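Frequently Asked Questions: Utov Album Release and Listening Evening

When does the new Utov album come out?
The album, titled Tirnatville, will be released in May 2025 on the Usine label. It is the duo's second full-length recording and follows a debut issued on the same label.

In which formats will it be available?
The album will be sold as a digital download, on CD and on vinyl. The vinyl pressing is limited to 2,000 copies and will not be repeated. Streaming begins on the day of release.

How long is the album?
The running time is 51 minutes. The vinyl edition contains the same songs in the same order as the other formats.

Who produced the recording?
Beat Ammann produced and mixed the album. All songs were written by the duo. The string parts on "Triantafyllou" were arranged by Mr. Ammann.

Have any of the songs been released before?
Two have. "Triantafyllou" was issued as a single in January, together with an acoustic version of "Cold Harvest." The acoustic version does not appear on the album.

How can I attend the listening evening?
Admission is free, but a ticket is required. The room holds 100 guests, and each person may reserve up to 2 tickets through the label's website. Tickets are sent by email and may be shown on a phone or printed.
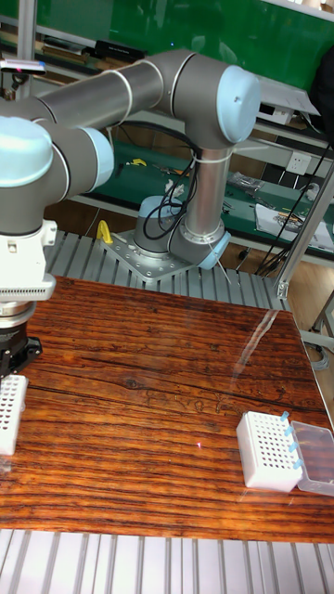

Robot arm on its mounting plate, with gripper.

Will the duo perform at the event?
Yes. The album will be played in full, followed by a short live set of about 20 minutes. Recording of the playback is not permitted.

May I return a damaged record?
Damaged items will be replaced while stock remains. Please write to customer service within two weeks of delivery and include your order number. Opened CDs and records cannot be returned for other reasons.

Where should press requests be sent?
Requests for interviews and review copies should be sent to the Usine press office using the contact form.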